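Vibeke wants 479 examples by the end of October. We have nearly 15 hours of arm time behind us and I still can't say what the model is learning from them. Timothée thinks more is always better. I think we're teaching it our table.
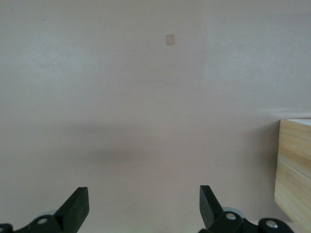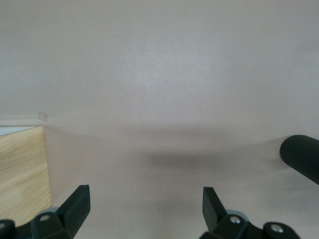
Two wrist views from the same set: open fingers, pale surface, a wooden block off to one side.

Look at how little there is to go on — a soft shadow, a bit of grain. Change the lamp and I'd bet half of it stops being useful. Maxence says I should wait for the first training run. Fine, but I've heard that at Trikton and again at Reltov.

Recent posts
Why I stopped trusting demo videos
Four grippers, one cable
Notes from Berkwood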